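First-team coach wanted, Pellville Town

Pellville Town are looking for a first-team coach to start in November. We have had enough applications over the years to know that most of them say the same things, so let us save everyone some time.

We don't need a philosophy. We have had coaches with a philosophy, and the last one took us through 19 league games with 7 wins and a great many slides. What we need is a person who can organise a back four, pick a side by Thursday's deadline without being chased, and tell a player to his face that he has been dropped.

The job is part-time: two evening sessions a week at the Medina Road ground, plus matches. The squad is young and most of them work full time, so expect late arrivals and the odd pair of forgotten boots. 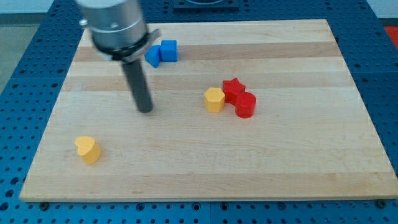

Pay is £200 a week with travel on top for away games. There is no win bonus. We tried one and were not persuaded it made any difference to the results, though it certainly made a difference to the arguments.

You will need a current coaching licence, a clean background check and at least one full season in charge of an adult side. Please don't count pre-season. "Worked closely with" a well-known manager will be taken to mean very little unless he picks up the phone when we ring him.

You would answer to Neusa Amaral, our director of football, who has the final say on signings - if that bothers you, better to find out now. Yamila Alarcón stays on as fitness coach and is not up for discussion.

Send a letter of no more than two pages to Neusa at the club office, with two referees we can ring. No videos of training drills, please. Interviews will take place at the ground and last an hour. Shortlisted coaches will also be asked to run one session with the squad, for which we pay travel.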